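The Wullcombe Laundry Open Day

I have been to open days at breweries, a cheese cave and a sewage works, and the sewage works had the best biscuits. So I arrived at the Wullcombe laundry on 30th April with modest hopes and a notebook, having paid £6 to watch other people's sheets go round.

Wullcombe washes for hotels, two hospitals and a string of gyms along the coast. The building is long, low and the colour of weak tea. You are given a hairnet at the door, whether or not you have hair, and a pair of ear plugs which everyone takes out again to hear the guide.

We began in sorting. Bags come down a chute and are emptied on to a belt, where a row of very quick people pull out whatever isn't linen. There is a shelf for the finds. On our visit it held a television remote, a single ski glove and most of a wedding cake topper. Hotels rarely ask for anything back, apart from the remotes.

The tunnel washer is the star of the place and knows it. It was built in Trumau, it takes dirty towels at one end and gives up clean ones at the other, and in between it makes a noise like a ferry docking. Our guide called it "she" throughout. The older machines got "it".

Then the drying hall, which was 100 per cent as warm as you would imagine. Towels leave the dryers with a little damp still in them on purpose, because bone-dry cotton goes stiff and guests complain. I have been making my own towels stiff on purpose for years, it seems, and calling it crisp.

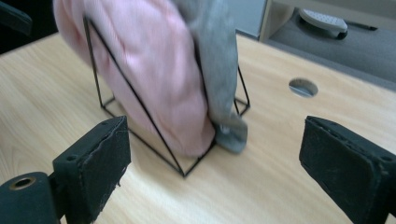 Why do towels go rough at home when hotel ones stay soft?
Mostly too much detergent and too little rinsing. The laundry weighs its loads and doses to the gram, where the rest of us fill the cap and add a bit for luck. Fabric softener makes matters worse after a while, as it coats the loops and stops them soaking anything up.

The ironing line was less thrilling than the leaflet promised, though the folding machine drew a crowd. It does a king-size sheet in 2 seconds. A fitted sheet, I was pleased to learn, still goes to a person at a side table, who swears at it.

Tea was in the canteen, under a framed certificate from Rirka, who supply the soap. The biscuits were Sequeira almond thins, one each - the sewage works can relax. There is another open day in December, when the hotels are full and the party tablecloths come in. I am told the gravy is something to see.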